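Chapter 8
Driving Loads with Switching Regulators

Most of the circuits in the earlier chapters took a steady supply for granted. A bench supply gave five volts, the five volts reached the chip, and the rest of the design could be worked out on paper. Products are seldom built that way. A battery sags as it empties, a wall adapter drifts with load, and one board may need three or four voltages from a single input. The switching regulator is the usual answer, and this chapter covers the simplest type, the step-down or buck converter.

A linear regulator gets rid of extra voltage as heat. If the input is 12 volts, the output is 5 volts and the load draws 300 milliamps, the regulator has to lose just over two watts. That is enough to make a small package too hot to touch. A buck converter handles the same job by turning a transistor on and off very quickly and smoothing the result with an inductor and a capacitor. The transistor is either fully on or fully off for nearly all of the cycle, so little power is lost in it. 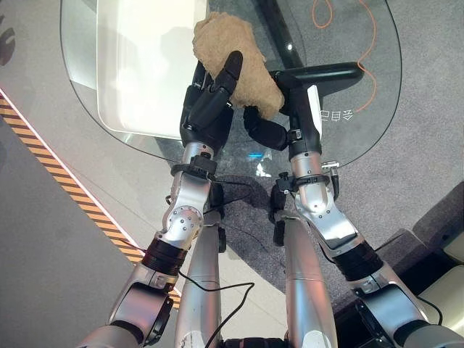

The share of each cycle that the transistor spends switched on is called the duty cycle. In an ideal converter with steady inductor current, the output voltage equals the input voltage multiplied by the duty cycle. Halve the duty cycle and the output halves as well. Real parts have resistance, and the diode drops a few tenths of a volt, so the controller has to measure the output and correct the duty cycle as it goes.

Our worked design uses the Stunitz controller board, which switches at 492 kilohertz. At that speed the inductor can be small, but the layout of the copper tracks starts to matter. The loop formed by the input capacitor, the transistor and the diode should be kept as short as you can make it. Section 8.3 shows a poor layout of the Sturinell motor board and the noise it put on the supply — a fault that took longer to find than the board had taken to draw.

You will need Ohm's law, the inductor equation from Chapter 4 and a calculator. Students who skipped the section on stored energy should read it before going on. The component values used in the worked design are listed in the table on page 319.

8.1 Current in the inductor

When the transistor turns on, the voltage across the inductor is the input voltage minus the output voltage. The current rises in a straight line until the transistor turns off.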